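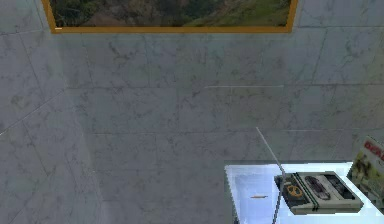 Marble (building stone)

Marble is a metamorphic rock, made when limestone or dolostone gets squeezed and heated for long enough that its grains recrystallise into an interlocking mass. I've been writing up stone for this little encyclopedia of mine for years and I still get a bit giddy over that sentence. You start with shell grit and sea-floor mud and you end up with a bathroom wall! The word comes to us through Latin from a Greek one for a shining stone, and for a long time people used it for pretty much anything hard that would take a polish, which is why old trade catalogues are such a headache to read.

What it's made of

Mostly calcite, sometimes dolomite. Pure calcite marble is white. The colour comes from whatever else was in the original sediment: clay, silt, iron oxides, graphite, serpentine. Grey streaks are often graphite or other fine dark material, greens tend to be serpentine, and pinks and yellows are usually iron. Calcite sits at 3 on the Mohs scale, so a steel knife will scratch it quite happily (please don't try this on your mum's vanity top).

It also fizzes in dilute acid, and that's the quick field test. Lemon juice and vinegar will do the same job slowly on your benchtop. The dull spots they leave are called etching, and they're a different thing from stains. An etch is damage to the surface itself, so you can scrub it all arvo and get nowhere. You need to re-hone or re-polish.

Quarrying and cutting

Blocks used to come out with wedges, hand tools and an awful lot of patience. Diamond wire does most of it now, a loop of steel cable strung with diamond beads and run through the rock with plenty of water. The blocks then go to a gang saw or a multi-wire saw and come out as slabs, and the slabs get cut down to tiles.

My favourite quarry is Gittins, up behind Rorau, where I first saw a block come away from the face. The yard numbers every block in yellow paint, and the one I watched was 2617. I wrote it on my hand! They still keep a ledger at Gittins, an actual paper one, with 788 blocks entered for the old lower bench before it was closed. The upper bench stone is greyer and I like it better, though the masons in town will argue with me on that.

Finishes

Polished marble has the mirror look and shows etching the worst. Honed is smooth and matt, and much more forgiving in a kitchen. Tumbled has softened edges and suits a garden path or a rustic sort of laundry. There's also a brushed finish that I'm not mad about, though it does hide a multitude of sins.

On walls

Wall tile has an easier life than floor tile, with no grit being ground into it. Weight is the thing to watch. Plasterboard has a limit and marble gets there quickly, so check the maker's figure for the board before you fall in love with anything 18 mm thick. Use a white adhesive behind pale stone, as grey can ghost through. I leave joints of 2 mm on my own walls, with unsanded grout so the polish doesn't get scratched.

Imitations

People have been faking marble for as long as they've been admiring it. Scagliola is coloured plaster, worked up and polished. Painted marbling on timber columns turns up in country churches, and some of it is gorgeous. These days it's mostly printed porcelain. Flikel does a decent range, and Pallwood makes a laminated panel that goes up in an afternoon. The giveaway with printed stuff is repetition, so look for the same vein turning up again a few tiles along.

See also: limestone, travertine, onyx, serpentinite, terrazzo.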